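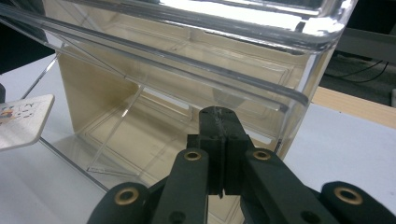

The big clear bin, rim side.

Dye room notebook, January, Sunday

Long entry, so put the kettle on if you're reading this on Monday's shift. I had the room to myself from breakfast until it got too dark to judge color, and I want to get it all down while my fingers are still yellow.

The Canari samples are where most of the day went. For anyone who has been away: Canari is what we're calling the set of yellows for the spring blankets, and the hope is for a run of shades from a pale, buttery one up to something properly loud, all from weld, all on the same wool, and all repeatable by whoever happens to be standing at the pots. The last part is the hard part. I can get a lovely yellow out of weld any day of the week. Getting the same lovely yellow again has been another story, and I'm sorry to say that my notes from before the holidays are a good part of the trouble. There's a page back there that just says "a bit more chalk, much better!!" and I could cheerfully go back and shake myself.

The wool came from Flodholm, the undyed two-ply. I weighed the whole delivery before opening any of it up and got 2,833 grams, a little more than the packing slip said, so thank you Flodholm. It's softer than the last lot and has more oil left in it. I noticed when I put a test skein to soak and it floated around looking offended for ages before it would take up any water. Please scour this batch even though it was sold to us as scoured. I did mine in hand-hot water with a squirt of the plain soap, left it until I had finished my toast, and poured off water the color of weak tea. Second wash was nearly clear. Rinse water should match the wash water for warmth, or you'll have felt, and then you'll have slippers.

I wound the test skeins at 25 grams each, tied loosely in figure eights with the white cotton. Somebody has been tying them tight (I think it may have been me) and the last lot came out with neat white bands where the dye couldn't get in. Pretty, in its way, but we can't sell a blanket on it.

Mordant. I used the usual alum for all of them, and left out the cream of tartar. Faustine Le Goff and I have been going back and forth on this since the fall. She likes the tartar in for every wool bath and says the hand is better afterward, and on the walnut and madder she's right, I'd never argue. For weld I have a feeling it dulls things a touch, the bath being more acid, and what weld wants is the other direction. I did keep one skein back for her to mordant her way, and it's hanging on the end peg with a knot of red thread in it, so please nobody dye it before she gets to it. Bring the mordant bath up slowly, hold it hot for an hour, and let the wool cool in the pot. I know it's dull waiting. I cleaned the windows.

Now the weld. There are two lots of dried weld on the shelf and I hadn't appreciated how different they are. The Prusholm bundle is mostly stalk with some seed heads, quite pale and a bit dusty, and the one we got through Kongkaew is chopped much finer, greener, and smells like hay that has been kept in a drawer with a cabbage. I made up a separate pot of each at 50 percent of the weight of the wool, same water, same amount of chalk, same time on the heat, and the Kongkaew one was so far ahead by the time I lifted the lid that I wondered if I had weighed it wrong. I went back and weighed out another portion and did it over. Same thing again. My guess is that it's the chopping as much as the plant, so next time I'd like to put the Prusholm stalks through the garden shears first and leave them to steep overnight before any heat goes near them. It may turn out to be perfectly good weld that we've been treating badly.

Chalk, with a proper number this time, or as proper as I can manage: one level teaspoon of the ground chalk to each small pot, stirred in after the plant has steeped and before the wool goes in. The change is wonderful to watch and I never get tired of it. The liquor goes from a sort of thin apple juice to a thick bright yellow while you're still holding the spoon. I did try a heaped spoon in one of them, out of greed, and got no extra color for it, only a gritty skein that needed a lot of rinsing.

Heat is where I believe I went wrong in December. Our left-hand burner runs a good deal hotter than the right one even with both knobs in the same place, and I had been using them as if they were twins. Weld really doesn't like being boiled. Every skein that went over to a simmer came out with that brownish, mustardy cast we were all puzzling about, and every one that I kept just steaming came out clean. So the mystery of the two Canari batches that wouldn't match may be nothing more than which burner they sat on. I've put a bit of tape on the left knob to show where steaming begins. Don't go past the tape!

What came off the line, in the order they're hanging by the window, starting from the door side:

The Prusholm first bath, alum, level chalk. Pale, slightly green, soft. I like it very much for the lightest blanket and wouldn't change it.

Prusholm with the heaped chalk. Same color, gritty, already grumbled about.

Kongkaew first bath. This is the one. Clear, strong, no green in it to my eye, though I'd like another pair of eyes in daylight.

Kongkaew, second pot, done to check the weighing. As near to its sister as I've ever managed. I held the two ends together and lost track of which was which.

Kongkaew second bath, using up what was left in the pot. Lovely, a sort of primrose. Might be our middle shade for free.

Left burner on purpose, simmered. Mustard. Kept for the wall as a warning.

First-bath yellow with a dip of iron at the end. I was only being nosy, but it went to a deep olive that would be handsome as a border stripe. Very quick, in and out, and rinsed straight away, and the wool does feel a little harsher for it. The iron spoon and the iron pot stay on their own shelf, please, and away from everything else. A trace of it in the weld pot and we can all say goodbye to Canari.

I had meant to start the light test too. I cut a strip from each skein and wound them on card, half covered and half bare, and then found that the south window had clouded over, so the card is up but I wouldn't count today for much. Nine days before anyone takes a look, and then again at the end of the winter. I've written the shade names on the back in pencil. The pen we used last time faded faster than the wool did.

Small jobs. The big strainer has a split in its mesh near the handle and let a fair amount of seed through into the second bath. It combs out when the wool is dry but it's tedious, and I found some in my hair at lunch. I lined it with an old pillowcase for the rest of the day, which worked so well that I'd be happy to go on that way. We're low on chalk and very low on white cotton. The kitchen scale jumps about under a few grams and I wouldn't trust it for iron; I used the little one from the drawer. The tap in the corner is dripping again.

For Faustine when she's in: your skein is on the end peg, as I said, and there's enough of the chopped weld left for two more small pots if you don't mind the smell. I'd love it if you did yours with the tartar and everything else as above, right-hand burner, and we could lay it beside mine and see who buys the buns. I've left the last of the Kongkaew liquor in the lidded pan on the floor under the bench. It should be fine overnight with the room as cold as it is, but give it a sniff before you put anything good in it.

Still to do: second scour on the rest of the Flodholm wool, shears to the Prusholm stalks, write out the level-chalk recipe neatly and pin it up by the burners where I can't lose it.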